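How Trorodthorpe Kept in Touch: The Household Telephone and the Village, a Local History Project
Zohreh Abbasi, September 2023

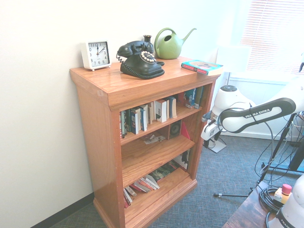

When I first told my gran I was going to write about telephones she laughed and said there was nothing to write, you picked it up and somebody's aunt was on the other end. That turned out to be a fairly good outline of the project. I wanted to find out how people in Trorodthorpe got news to each other before everyone carried a phone in their pocket, and what they felt they had lost or gained since. Nearly everyone I spoke to began with where the telephone used to live. It had a place of its own, often in the hall or on top of a bookcase, like the black one with the coiled cord here, and you stood beside it to talk whether you liked it or not. Several people said the cord decided how private a conversation could be, and one lady on Lemby Lane told me she got hers stretched as far as the pantry, so she could shut the door on her brothers!

How I went about it

I started in April by putting a short questionnaire through doors. I had 300 printed at the library and 77 came back, which my tutor thought was very respectable for a village this size. After that I sat down with anyone who had ticked the box for a longer chat, and I drank a great deal of tea. I also spent two afternoons with the old parish newsletters – they are kept in boxes at the Hasta Rooms and are in no particular order, so bring a cushion if you ever go.

What people remembered

The strongest memories were of sharing. Before most houses had a line, the Iyamu family at the post office took messages for half the street, and one of the children would be sent running with them. People remembered births, late trains and a lost dog all arriving this way. Quite a few could still recite their childhood number, and two sisters did it in chorus, in the voice their mother used for answering.

Cost came up again and again. Calls were kept short, long distance was for after tea, and some homes had a tin next to the telephone for coins. I had expected people to miss those days more than they did. Most were very glad to be able to ring a grandchild abroad and see their face.

What I would do differently

My questionnaire asked too much about dates, which people found hard, and too little about what they talked about. I would also record the chats next time, as my handwriting suffered badly after the second cup. The returned forms have gone to the Hasta Rooms with the newsletters, and I have put them in street order.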